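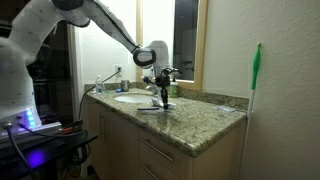

4.2 Scene update and replanning

The planner Gukeck receives the scene as a set of convex shapes. The fixed shapes (counter, basin, faucet, mirror, cabinet) are measured one time for each room and stored in a file together with the pose of the robot base. The movable shapes come from our perception module Padard, which segments the depth image and fits a box or a cylinder to every segment. When a segment is too thin for a reliable fit, Padard does not discard it but gives it to the planner as a height field with a cell size of 2 mm. We introduced this second representation after the first experiments in June, in which flat objects were often merged with the surface under them.

A plan is computed from the current joint state to a pre-grasp pose above the target. During the execution, the scene is updated in a separate thread. The new shapes are compared with the shapes used for planning, and if a difference touches the swept volume of the remaining path, the arm slows down and a new plan is requested. If the difference is outside of the swept volume, it is only recorded. In this way most updates do not interrupt the motion, and the cost of the check depends on the length of the remaining path and much less on the number of objects.

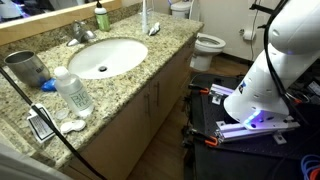 The comparison needs a tolerance, and the choice of this tolerance was the most difficult part of the tuning. With a small value the noise of the depth sensor already causes replanning, and the arm moves in short steps. With a large value an object that was really displaced can be missed. We therefore use a tolerance for each shape, which grows with the variance of its last fits. For a new shape there is no history yet, so the variance is initialized with a value stored for its class. The same rule is applied to the height field, cell by cell.

Replanning starts from the old path and not from zero. The part of the path which is still free of collision is kept, and the rest is sampled again with at most 1,000 nodes. When this limit is reached without a solution, the robot stops and returns along the executed path to the last pose marked as safe. The baseline Grollier has the same sampler and the same limit, but it always plans the complete path again. Both planners were run on 142 recorded scene sequences, so that they receive identical input.

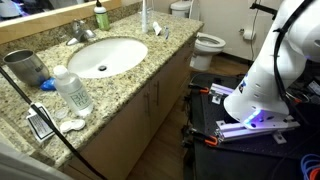 Shiny and transparent surfaces remain the main source of wrong shapes. The depth sensor returns few valid points on them, and the fit changes from one update to the next even when the object is at rest. The bathroom setup in Fig. 5 contains several such cases close to each other: the steel tumbler lies at an angle on the counter, the clear plastic bottle stands in front of it, and a small clear lid lies near the lens case. For the tumbler, the axis of the cylinder is estimated from the color image and only the radius from depth. For the lid we have no good solution, and it usually appears in the height field as a ring with a hole. The cable which crosses the counter is treated as a forbidden zone, with a margin set by hand, and the planner is not allowed to place the gripper inside it. The margin was kept the same for all sequences.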